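Gradine audio guide to the Kundusmont collection: a review

I had meant to write this up before December was out, but the leaflets sat on my desk all winter and it took a second visit, and a very wet afternoon, to get me going. So, the Gradine. It is the little handheld guide you can hire at the Kundusmont museum for 4 euros, and it takes you through 26 of the altarpieces and smaller devotional panels on the upper floor.

I'll say straight away that I liked it very much. The voice is calm and a bit sleepy (in a good way!), and whoever wrote the script clearly loves the predella panels, those small painted stories along the bottom of an altarpiece that most of us walk straight past on our way to the gold. There's a lovely long passage on a kneeling donor and his very anxious-looking dog, and I went back and played it twice.

The buttons are large and the thing sits nicely in the hand, though the strap is short if you're wearing a thick coat. My one real grumble is the numbering. The guide follows the old hang, so you key in the number by the door and find yourself hearing about a Saint Jerome who has moved two rooms along. After the third time I gave up and wandered, and I think I enjoyed it more.
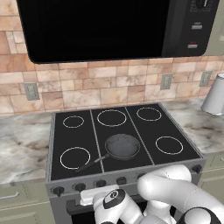
Pirmin Aebischer wrote to me that the numbers had been put right in the German version but the English one was still waiting its turn, and that the last room, with the painted crucifixes, was worth hearing in either language. I'd skipped that one, I'm sorry to say, as my feet had had enough.

Would I hire it again? Yes, and I'd bring my own headphones, as the ones at the desk pinch a little. Ask for the printed plan as well, it's free and it shows the new hang.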